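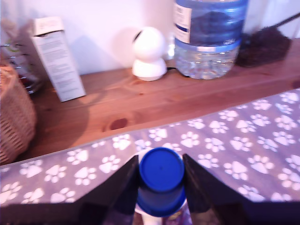
Heltach has run the household hard water program at Dulirberg for two years, and its senior water technician says most of the calls still concern the same thing: white scale inside kettles.

"People assume it's a contaminant," the technician says. "It's calcium carbonate. The bore supply here comes through limestone and it carries a lot of dissolved mineral. Heat drives it out of solution and it settles on the element."

The program began in July with free test kits. Residents fill a sample bottle from the cold kitchen tap after running it for 2 minutes, cap it and drop it at the Masanja depot. Results come back by post within eight days.

Asked whether a softener is worth the money, the technician is cautious. "It depends on the hot water unit. A storage tank copes for a long while. A continuous flow heater has narrow passages and will lose efficiency sooner. I'd look at the heater manual before I'd look at a softener brochure."

Ion exchange units also need salt, and the brine goes to the sewer or the septic tank. Heltach does not recommend them on septic without advice from an installer. Houses on the Pikard side, where tanks are small and the soil is clay, are told to descale by hand.

"White vinegar, equal parts water, leave it an hour - longer if the scale is thick," the technician says. "Rinse it twice. Don't use a wire brush on the element."

The colour of the water is a separate matter. Brown water after mains work is usually sediment, and the advice is to run an outside tap until it clears. Reports of brown water lasting past the next morning go to the fault line, not the testing program.

Kits are still available from the depot counter.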